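Notebook: hide glue and liquid hide glue, drawer side repairs
October 26, 2026
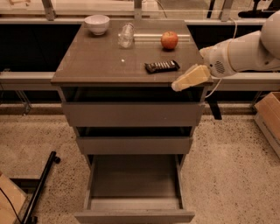 Carrying on from the August entries on open time. The question is still whether the liquid glue with urea added is good enough for drawer corners, or whether I keep mixing hot glue every time a chest comes in with loose dovetails. Ulises Cabrera wants an answer before we quote on the Graltasstead pieces, as the labour figure depends on it.

Stock solution. Granules from Praver, 250 gram strength on the label, soaked overnight in cold water at 1 to 1.8 by weight. Made up one batch with 500 g granules. Held in the water bath at 60 degrees for two hours, skimmed, strained through cotton into a clean jar. Colour a bit darker than the last bag from the same supplier. Smell normal. No grit in the cloth this time.

Split the batch in two. Batch A left plain. Batch B had urea stirred in while warm, at 20 per cent of the dry glue weight. B was still pourable after a night on the shelf at 19 degrees. A had set to a firm gel by then, as expected.

Test joints. Old beech drawer side offcuts, planed back to clean wood, 40 mm wide with a 25 mm overlap. Grain parallel. Toothed one face with the fine iron and left the other straight off the plane. I know the handbooks argue over toothing but I wanted the faces to match what we do on the bench. Clamped with the small screw clamps, two turns past contact, left overnight, then racked for five days at workshop humidity. The logger read between 48 and 55 per cent the whole time.

Pulled on the lever rig with the spring balance. The rig has friction in the pivot and I have not corrected for it, so the numbers are only good for comparing one joint with another. Readings in newtons at the balance:

Batch A, best joint: 1290, wood failure over most of the face
Batch B, best joint: 449, glue line failure, clean on one side

That is a much bigger gap than I expected. Published comparisons generally put urea-modified glue somewhat below plain hot glue, not at a third of it. Looked at the B faces under the loupe. Glue film shiny and slightly rubbery when picked with a scalpel. I think it had not finished drying. Urea holds the gel back, the water has to leave through the wood, and five days may be too short in thick beech with a tight fit. The other possibility is that I weighed the urea wrong. I zeroed the scale with the paper cup on it but cannot remember doing it a second time after changing cups. Have written the cup weight on the side of the scale with a marker.

Repeat needed. Plan:

Batch C, urea at 10 per cent
Batch D, urea at 20 per cent, weighed twice
Both racked for 14 days before pulling
Plain control from the same soak

Also want one set with the wood warmed first. The hot glue joints were done on warmed wood and the B joints were not, so the comparison was never quite fair. Should have caught that before clamping.

Old glue removal. Separate matter, but it came up while the pot was warm. The drawer sides with the Tonside label underneath have been glued at least twice, the second time with white PVA. Hide glue will not hold over PVA. Warm vinegar on cotton wool for 20 minutes softened it enough to scrape with a card. Needed three rounds in the dovetail sockets. Dental pick for the corners. Raised the grain a little on the end grain surfaces but nothing that matters inside a joint. Rinsed with a damp cloth and left open for two days before dry fitting.

One socket is crushed on the back left corner of the second drawer. Packed it with a sliver of beech veneer, glued in hot, pared flush. Dry fit is now snug by hand.

Runners. Wear on the bottom edges is 3 mm at the front and nearly nothing at the back, so the drawers nose down as they close. Will let in new strips once the corners are done. Nic Aodha used maple on the last set and it has stayed quiet, but it polishes the carcass runner faster than beech does. Staying with beech.

Wax: half paraffin, half beeswax, rubbed on dry. No silicone anywhere near this job, it gets into everything and the finish fisheyes for months.

Stores. Second bag of 500 g granules is still sealed. Urea is down to the last third of the tub. Cotton for straining is finished, old bed sheet will do if washed without softener.

Ulises, for the quote: price the corners with plain hot glue for now. Allow for warming the parts and for two people at glue-up on the wide drawers, the open time is a bit over a minute at present room temperature and one person cannot close four corners in that. If batch D comes up well I will revise the hours.

Next: soak for C and D tonight, lid on, in the cold cupboard.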